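Co-production credit split when the second partner comes in late

Ovuvura
Posted May 3, 2023

We are a two-company shoot, 660 thousand budget. Taneck joined in March as second co-producer and wants a presentation card ahead of ours. The original deal memo is silent on card order. Does equity share decide it, or is it only what is written?

Velovero
Only what is written. Equity share sets recoupment, and card order is a separate negotiated term. If the memo is silent, amend it before you deliver to the sales agent — they will lock main titles from the signed paperwork. Also check whether the distributor takes the first card. Ours did, and it took 2 rounds of redlines to move it.
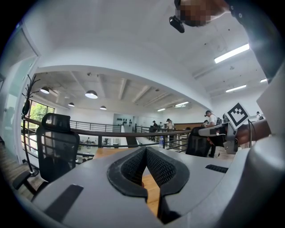
Open-plan office with white walls.

Worku
Agree with the above mostly. On ours a partner with 10 percent got a shared card, "in association with", no logo. Look at the paid ads clause too, it is often different from the on-screen one.

Ovuvura
Thanks. The distributor does have first card. Will send an amendment covering titles and paid ads together.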